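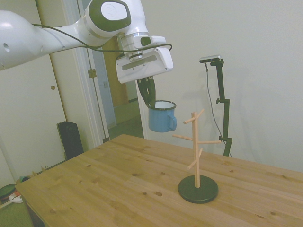

A blue enamel mug held in the air by a gripper, and one of our mug trees on the pine table.

About Vevel

Vevel is a small workshop and store in Tulunton. We make mug trees, peg rails and plate racks, and we sell the enamelware that people like to keep on them. We also run a repair bench and a class program for people who want to make a rack of their own.

The business was started by Mavis Mahmoud and Wendell Gallagher. Wendell had been turning chair legs for a furniture company and Mavis ran the kitchen of a lunch counter on Troncoso Street. The lunch counter had a shelf that was too narrow for its mugs, and they got stacked three high and chipped. Wendell made a stand with pegs for the counter. Two customers asked to buy it, and he made two more. For the first year that was the whole business, run out of Wendell's garage in the evenings.

We moved to our present building on Undach Road in January of the following year. It has the workshop in back, the store in front and a long room on the side where the classes are held.

What we make

The mug tree is still what most people come in for. The standard one has six pegs on a single upright pole with a round, flat base. The pegs are set at different heights and point in different directions, so that a mug on one peg doesn't knock against the mug on the next. All of them angle upward. A mug hung on a level peg will walk off the end if the table gets bumped often enough, and in most kitchens it does.

We leave the pole and pegs in natural wood and offer the base either natural or black. The black base outsells the other in the store. By mail it is closer to even.

The small tree has four pegs and is meant for espresso cups and children's mugs. It is not sturdy enough for heavy stoneware and we say so on the tag. If your mugs are stoneware, buy the standard tree or a wall rail.

Peg rails come in three lengths. The longest one needs to go into studs. Screws are included, but wall anchors are not, and we are glad to talk you through what your wall needs if you call before you buy.

Plate racks are made to order. Lead time depends on the season and is posted at the register.

Enamelware

Mavis chooses the enamelware. We carry mugs, bowls, pie plates and a few pitchers. Light blue with a darker blue rim and a white inside has been in the store since we opened, and it is the one we reorder most. We also stock cream, dark green and plain white.

Enamel is glass on steel. It will take years of ordinary use, but it chips if it is dropped on tile, and the rim is usually the first place to go. A chip on the outside is a matter of looks. A chip on the inside of a mug means it is time to use it for pencils. We don't repair enamel, and we would be careful of anyone who offers to do it for something you drink out of.

Hang an enamel mug by its handle, with the handle all the way down on the peg. Dry it first. Water left sitting under the rim can start rust where the coating is thin, and drips will mark an oiled peg over time.

The class room

Soledad Doucet runs the classes. She taught shop at the middle school in town for 14 years before she joined us, and she wrote the whole beginner course, which is called First Rack. It meets for four evenings. On the first evening you cut and sand the pole and the base. On the second you lay out and drill the peg holes, and this takes longer than anyone expects. The third is for pegs and glue-up, and the fourth is for finish and for fixing whatever went wrong on the second.

Classes are kept to eight people. No experience is needed. Please wear closed shoes and tie back long hair. Participants under 16 need an adult taking the class with them.

There is also a Saturday session called Setting Up a Shelf, with no tools involved. Soledad and Mavis go over how to arrange a small kitchen: what should hang, what should stack, how high to put the things you use every morning. People bring measurements of their own cabinets. Some bring the mugs.

The repair bench

If a peg on one of our trees comes loose or snaps, bring it in and we will replace it at no charge, whatever its age. Lucinda Lindqvist runs the bench and keeps pegs cut for every model we have made, including the first ones from the garage, which used a slightly fatter peg. She will also look at wooden kitchen items made by other people. Those repairs are charged by the quarter hour, and she will tell you first if the piece isn't worth it.

Wobbly bases are the other common problem. Most of the time the base is fine and the table isn't. Try the tree on a different surface before you make the drive.

Materials

Our wood comes from two mills, both within a day's drive. The finish on natural parts is a food-safe oil that we reapply to store models twice a year. You can do the same at home with a rag and a few minutes. The black on the bases is a water-based paint with a clear coat. Wipe it with a damp cloth. Do not put any part of a mug tree in the dishwasher.

Offcuts long enough to be useful go in the bin by the front door and are free to anyone who wants them. Teachers are welcome to call ahead for a box.

People

Mavis Mahmoud, co-owner, store and buying
Wendell Gallagher, co-owner, workshop
Soledad Doucet, classes
Lucinda Lindqvist, repairs and finishing
Xiomara Dunleavy, orders and shipping

Wholesale and larger orders

We supply cafes, inns and other stores. The minimum wholesale order is 14 pieces and models can be mixed. Our largest order so far was 196 standard trees for a group of rental cabins. In a busy season the workshop can turn out up to 400 pieces a month, counting rails, so please write early if you have a date to meet. Xiomara handles all wholesale questions and will send a current price sheet on request.

Visiting

The store is open Tuesday through Saturday. Parking is behind the building, and the step-free entrance is on that side too. You can look into the workshop through the window at the back of the store. Please don't come through the door while the lathe is running; ring the bell and Wendell will stop.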